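Emanuel Hodoroagă
Workshop notes, thread. May 2020

Putting the Katura build in one place because people keep asking for parts and settings in replies and I keep typing the same thing.

Katura is a handheld gripper. You squeeze it, the fingers close, and the same fingers are meant to bolt onto an arm later. I build it at a shared workshop called Brekaden and finish the small parts at home.

Body is printed, four walls, 15 percent infill. I tried thinner walls in January and the body flexed when I squeezed hard, so the marker on top moved relative to the fingers. Four walls fixed that.

The fingers are a separate print in a soft filament. Ribs on the inside, smooth on the outside. Print slow. I run 9 mm per second on the ribs and the whole pair takes most of an evening. 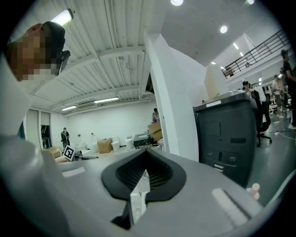
Next problem was the trigger linkage. First version used a plain screw as a pivot. It backed itself out during use. Changed to a shoulder screw with a lock nut, and I check it at the start of each session.

Travel on the fingers is up to 90 mm between the tips. I don't use all of it. Most of what I pick up is thin.

Camera mount: two screws from below, no glue. I glued the first one and had to cut it off when the angle was wrong. Leave slots so you can tilt it a few degrees.

Weight with everything on it is 483 grams. My wrist notices after a long stretch. Vi, the next version, moves the battery back toward the handle.

Someone asked about thin objects. Close slowly and let the tips bend before you pull. If you snap it shut, the object rolls out toward the palm side. Same thing happens if the two fingers aren't level, so check that before you blame the filament.

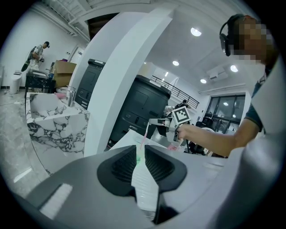 Handing things from one gripper to another is harder than picking them off a table. The one giving has to let go late. We say "got it" out loud before the first hand opens. Low tech but we drop less.

Keep the marker flat. Mine was on paper and curled at one corner, and tracking got jumpy when I turned my wrist. It's on a stiff backing now.

Screws and lock nuts came from Gutulmont. They sent the wrong length once and swapped it without a fuss.

Files aren't up yet. The left side of the body still has a bad overhang near the slot and I want to fix that first. Will add the link to this thread.

Still to do on my side: new trigger spring, shorter cable, second set of fingers in a harder filament to compare.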